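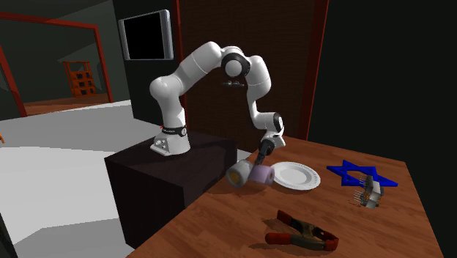

Home » About Us

About Csizmadia Gutter and Drainage

Csizmadia Gutter and Drainage makes, installs and repairs rainwater systems for houses and small commercial buildings in Vumley, Cituvier and the county roads between them. The work covers gutters, downspouts, fascia repair where a gutter hangs from it, and the underground pipe that carries water away from the foundation. We do not install roofing, siding or windows. If a gutter problem starts in the roof edge, we say so in the written report and the homeowner can take it to a roofer.

The shop is at 902 Tannery Road in Vumley. The front room is open to customers for estimates, color samples and pickup of cut parts. Bending, cutting and soldering are done in the back.

How the company is set up

Cayetano Campos owns the company and signs off on every drainage layout before a crew is sent out. He came to the trade from sheet metal, mostly duct and flashing, and the shop still works that way. Flat stock is measured, marked and bent on a brake, and miters are cut by hand for corners that are not square. On older houses very few corners are square.

The name on the sign comes from the earlier tin shop in the same building. When Campos bought the tools and the lease he kept the name, and some of the tools are still in use, including a foot shear that handles copper better than the newer one does.

There are 3 field crews and one shop crew. Two of the field crews hang gutters. The other does ground work: trenching, pipe, catch basins and outlets. The ground crew also handles any job where a downspout has to pass under a walk or driveway. Crew members are employees. We do not use day labor or hand jobs to outside installers, except for concrete saw cutting over a certain depth, which goes to a licensed cutter and is listed as a separate line on the estimate.

What we install

Seamless aluminum gutter is most of our work. It is formed on site from coil, in K-style or half-round, and cut to the length of the run. Joints occur only at corners and outlets. Standard coil is the heavier of the two residential gauges. We stopped stocking the lighter gauge after too many ladder dents and will not order it for a partial job.

Copper gutter is made in the shop in sections and soldered at the laps. It costs more, takes longer and has to be kept apart from aluminum and galvanized parts. Customers who want copper gutters with aluminum downspouts will be talked out of it.

Galvanized steel is available for barns, sheds and matching work on existing buildings. We paint it only on request.

Hangers are hidden screw-in brackets set no more than 24 inches apart, closer at valleys and at the ends of a run. We do not use spike and ferrule on new work. On repairs, loose spikes are pulled, the holes are filled and brackets go in beside them.

Downspouts are sized from the roof area feeding them, with the steepness of the roof taken into account. A long back run with a single small downspout is the most common fault we find on houses built by volume builders, and adding a second outlet often fixes an overflow that the owner had put down to leaves.

Underground drains are smooth-wall pipe with glued or gasketed joints. We do not bury corrugated pipe. It holds silt in the ribs and cannot be cleaned with a cable without risk of tearing. Every buried line gets a cleanout at the house end, above grade, where it can be reached without digging.

Gutter guards

We carry one type of guard, a flat perforated aluminum cover that screws to the front lip and rests on the hangers. It keeps out most leaves. It does not keep out pine needles in any quantity, shingle grit or seed pods, and gutters under it still need to be rinsed. Customers with heavy pine cover are usually better off with no guard and a regular cleaning visit. We will install guards bought elsewhere if they do not lift the first course of shingles. Guards that slide under the shingles can affect the roof warranty, and we leave those to the roofer.
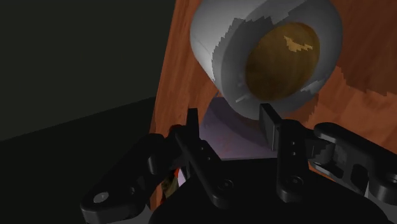 Rounded white and gray vessel with a brown-gold interior.

Estimates and site visits

A site visit is free within Vumley and Cituvier. Outside those towns there is a travel charge, which is credited if the work goes ahead. The visit includes:

Measuring each run and noting the position of every outlet
Checking slope with a level, end to end
Probing the fascia for soft wood
Locating the discharge point of each downspout
Running water through existing underground lines, if there are any

The visit does not include opening soffits, lifting shingles or running a camera through buried pipe. Camera work can be booked separately.

The estimate is sent in writing with a drawing. The drawing shows the roof edges in plan, the direction of fall of each gutter, and the route of each drain line. Prices are given per run so that a customer can do the north side this year and leave the rest. Estimates hold for 36 days. After that the labor figure stays the same and the metal is priced again.

Records

Each job is entered in Clonum, the job log the company has used since it moved off paper cards. The entry holds the drawing, the coil color and lot, the hanger spacing, the pipe depth at each end and the location of cleanouts. When a house is sold, the new owner can ask for a copy by address. We get these requests often, mostly from people who are about to put in a fence or a patio and want to know where the drain is. Please ask before digging. Public utility marking does not cover private drain lines.

Jobs done before the move to Clonum were on cards, and some of the cards were damaged by a leak in the shop office. If we have no record for your address, we can trace the line with a locator for a flat fee.

Warranty

Workmanship is covered for 4 years from the date on the final invoice. This includes leaks at joints we made, gutters that lose their slope, and buried joints that separate. It does not include ice damage, damage from ladders or tree limbs, clogging, or settling of ground that someone else has filled or regraded after our work. Paint finish on coil is covered by the coil maker under its own terms, and we will pass on the paperwork.

Warranty calls are scheduled ahead of new work. In a wet spring there may still be a wait, since the same storm tends to produce a lot of calls at once. If water is coming into the house, say so first when you call and we will send someone to fit a temporary diverter.

Seasonal schedule

Gutter installation runs all year when the temperature allows sealant to cure. Ground work stops when the frost is in. Fall cleaning visits start in September, and the route is filled in the order the requests come in, with returning customers given their previous slot if they confirm it. We clean by hand from ladders or a lift and flush the downspouts afterward. Debris is bagged and removed. We do not blow it into the beds.

Houses with metal or slate roofs are cleaned from a lift only. If the lift cannot get to one side of the house, that side is left out and not billed.

Working with builders and other trades

For new houses we prefer to be called after the roof edge metal is on and before final grading. That order lets the drain lines go in without cutting through finished ground. Builders who send us plans in advance get a drainage layout back with outlet sizes and trench routes marked. Changes to the roof plan after that point should be sent to the shop, even small ones. A dormer added late can move enough water to change the size of an outlet.

We supply cut and bent parts to other contractors from a sketch or a sample. Drip edge, end caps, collector heads and odd miters are the usual orders. Bring the old piece if you have it. Sizes written from memory have caused more remakes than anything else, and remakes from a wrong sketch are charged.

Insurance and licensing

The company carries general liability and workers' compensation coverage. Certificates are sent on request to homeowners, builders and property managers. Permits for drain outlets to a street or public storm line are pulled by us, and the permit fee is passed on at cost. Some neighborhood associations in Cituvier also need approval of gutter color. That request has to come from the owner, and we can provide a color chip to go with it.

Contact

Estimates, parts orders and record requests are all handled by the front office. For parts, give the gutter style, the width across the top and the color name. For records, give the street address and, if you know it, the name of the owner at the time of the work. Photos of a leak help most when taken from the ground with the corner of the house in view.

Page last updated January 21, 2020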